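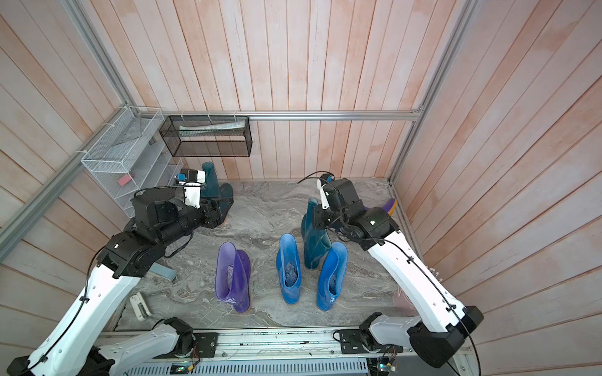
Boot pairing in the Pendard booth: one gripper over a dark teal boot in the middle, the other reaching for one near the back wall.

Welcome to the Pendard gallery! We spend our days at the Jirkthorpe lab teaching two arms to sort a jumble of rain boots into pairs, and we love this task more than is probably reasonable. Rubber boots are great fun for a researcher – the shafts flop and fold, and one boot is forever hiding another. Look at the creased purple one at the left of the cluster, with a second purple shaft pressed right up against its back.

Both arms run from a single policy, trained on 1,118 demonstrations that people drove by hand. Our first version gave each arm its own policy, and they kept going for the same boot. With the shared one (we call it Stulten) each arm gets to see what the other is planning, and the collisions dropped off so fast that we reran the whole test to be sure!

For the test we set out 48 starting layouts, none of them used in training. Stulten finished all but 9. Most of the misses were boots lying on their sides close to a wall, where the fingers have little room to get around the shaft. Color helps a lot with matching, so the next round uses pairs in the same color and different sizes – much harder, and we can't wait.

The new layouts go up in February, along with the grasp data from the 14 boots in the Shirazi set.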